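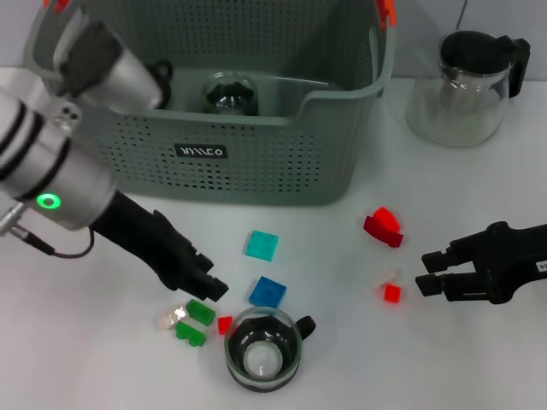
Families > At Home > Play and Storage

Articles Room by Room Newsletter Contact

Filed under: Tidying, Toys, Small Spaces

The woman who runs the toy library in Hostevell has sorted building blocks nearly every working afternoon for nine years. Her library lends out 200 sets, most of them in mesh bags, and each one has to be checked before it goes back on the shelf. We asked her how families with a lot of small pieces and little room can get the blocks off the table at the end of the day.

She starts with the container. Many parents buy a deep toy chest, and she thinks that is the wrong shape for blocks. "Anything small goes to the bottom and stays there," she said. "The child wants one red cube, so the whole chest gets tipped out." She prefers a plastic laundry basket, the rectangular kind with holes in the sides. It is light enough for a four-year-old to drag, and it can be rinsed in the bathtub.

The holes should be smaller than the smallest piece. She once used a basket with wide slots and found single-stud pieces all the way down the library stairs. "Take a block to the store with you," she said. "Try to push it through. If it goes through, put the basket back."

She does not sort by color. Parents often ask about that, and some of them have already bought a rack of little drawers. In her experience the drawers last until the second rainy weekend. She sorts by type: bricks with studs together, flat plates together, and the see-through pieces in a bag of their own. Clear plastic scratches when it rubs against the rest, and after a year it looks cloudy.

"Plates are the ones you lose," she said. "They slide under things. A clear plate on a white table, you can look straight at it and not see it."

She has firm views on the table too. Children in her Saturday group used to work on the floor, but she moved them up to tables after she got tired of stepping on pieces. A plain, smooth top is best. A tablecloth hides small parts in its folds, and a rough surface makes building harder.

Drinking glasses are her other subject. Blocks and cups end up on the same table in most homes, including hers. She used to tell people to keep them apart and gave up on that. Now she tells them to clear the glass first and the blocks second. Cups, jars and anything with a handle go into the basket for the trip to the kitchen, the basket comes back, and then the blocks go in.

"People do it the other way around," she said. "They sweep the blocks with one arm and the glass goes too."

I asked whether the dishes could travel with the blocks to save a trip. She said no. She has picked wet blocks out of a mug often enough, and juice dries inside the studs. Blocks that do get sticky go into a mesh bag and into a sink of warm water with dish soap. She leaves them for 30 minutes, swishes the bag around, and spreads the pieces on a towel with the studs facing down. She does not use the dishwasher, though she knows people who do.

A label helps, she said, but it can be a picture. The toy library tapes a drawing to each bag for the children who can't read yet, and the piece count is written on the back for the adults. The starter set has 93 pieces. She counts it by making rows of ten.

At home she is less careful. Her own blocks are a mix from three children and a yard sale in Droston, and she has no idea how many there are. They get put away before supper, or they get pushed to the far end of the table and everybody eats at the other end.

The toy library is open afternoons through June. Bags can be borrowed for three weeks, and missing pieces can be handed in at any time.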